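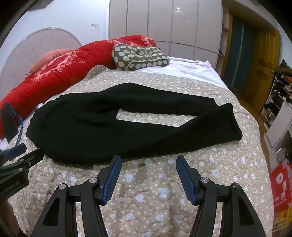
Unit 3 at the garment station, fingers open, blue pads fitted. View from the tool camera.

Grip pads on the hand-held gripper: cleaning interval and finger toe-in

grorkden_bench
Posted December 13, 2023

I look after four hand-held grippers. Unit 3 is the one above. It does garments almost exclusively: pick up, lay out, fold. Black knitwear is the worst of it. The operator reports that knits slide out of the fingers at partial close, mostly when the grip is on a single layer.

Current setup:

Pads: blue ridged, one per finger, bonded with double-sided tape
Linkage screws: checked every Monday, witness marks in white paint
Pad cleaning: dry brush at the end of each shift
Pad replacement: when the grooves look worn

The last line is the problem. "Look worn" means something different to each person who checks. I would like a number. The log gives 260 cycles between the last pad change and the first reported slip, which seems low for this material. The tool camera was re-zeroed in the same week and the opening readout agrees with calipers at both ends of travel.

Questions. What interval do you use on fabric work, and do you set the fingers parallel or with toe-in at full open?

Omerovic_B
260 is too low for wear. I run the same style of pad on towels and get months out of a set. Look for lint packed in the grooves. A fuzzy knit sheds into them, and once they are full you are gripping with a smooth surface. A dry brush moves the top layer of lint and leaves the rest.

What I do:

1. Power off, fingers open, lock the trigger.
2. Press adhesive tape along the grooves and pull it off lengthwise. Repeat until the tape comes away clean.
3. Wipe with a lint-free cloth and isopropyl alcohol, along the grooves.
4. Leave it for 5 minutes before closing the fingers.

Borislav

khubmann
Agree on the lint, disagree on the alcohol. If the pads are held on with tape, alcohol creeps under the edge and lifts the corners. I lost two pads that way in March. Water with a drop of dish soap on a damp cloth does the same job. Slower to dry, but the tape survives.

Toe-in: I set a slight toe-in at full open so that the tips meet first and the pads come flat under load. If they are parallel when open, check that they are still parallel when closed on a sheet of paper. Mine were not.

Omerovic_B
The alcohol goes on the cloth. If it is getting under the pad, the cloth is too wet. I have never lifted a corner.

khubmann
You also replace your tape every time you pull a pad. Not everyone does.

mimoza_b
Before changing anything on the pads, check the pivots. The round-head screws where the fingers join the linkage back out slowly, and a weekly look at a witness mark will not catch play in the joint itself. Hold the body, take one fingertip and move it sideways. If you feel a click, you have play. One loose finger shifts under load and the pads meet at an angle, so only one edge is holding the fabric.

On ours the cause was a worn bushing from Rallow. The screw was tight and the mark was lined up perfectly.

grorkden_bench
Went through all of it this afternoon.

Lint: yes. Took 6 pulls of tape per pad before it came off clean. The dry brush had been doing very little at the bottom of the grooves.

Play: none on the left finger, a faint click on the right. Screw tight, witness mark aligned, as Mimoza described. Bushing ordered.

Paper test: contact at the tips, then an even mark on the left pad and a mark along one edge only on the right pad. That fits the click.

I used Konrad's soap and water on unit 3. Will try alcohol on unit 4 and see whether the corners lift.

Omerovic_B
They will not.

selma_k
Operator side. Some of the slips get logged against the pads when the approach is at fault. On a thick knit laid flat over a quilt, if the tips come in too high you only catch the fuzz. It holds for a moment and then lets go. Come in lower, push the tips forward until the fabric ridges up between them, then close. At an edge, take the doubled part where there is one.

Going too low has its own failure: you pinch the quilt as well and drag the whole bed cover. Our work instruction now says to stop the tips just short of the hem, check the height, then move in.

Also, please split the log field. "Slip" covers at least two faults here.

grorkden_bench
Fair point. The field is now split into "slip, loaded" and "missed pick". I can't separate the old entries.

khubmann
When the bushing arrives, do both sides. The left one has done the same number of cycles. Torque evenly, then repeat the paper test before refitting pads. If you fit pads first you will be adjusting against the pad thickness.

mimoza_b
Second that. Also put thread locker on the pivot screws, low strength only. Medium will strip the heads the next time you open it.

grorkden_bench
Bushings fitted on both sides, low-strength locker, paper test even on both fingers before and after pads. Slight toe-in kept at full open. Recalibrated the opening readout afterward, as the closed position had moved a little.

New schedule for unit 3:

Each shift: tape pull, then damp cloth
Weekly: sideways play check by hand, witness marks
Every 8 weeks: paper test, inspect pad corners
Replace pads: when the paper test shows a gap across the grooves after cleaning

Unit 4 has had the alcohol wipe from the start of the week. One corner is slightly raised. It may have been raised before; I did not record it.

Omerovic_B
Then it was raised before.

khubmann
Put a new pad on it and repeat. Write the corners down this time.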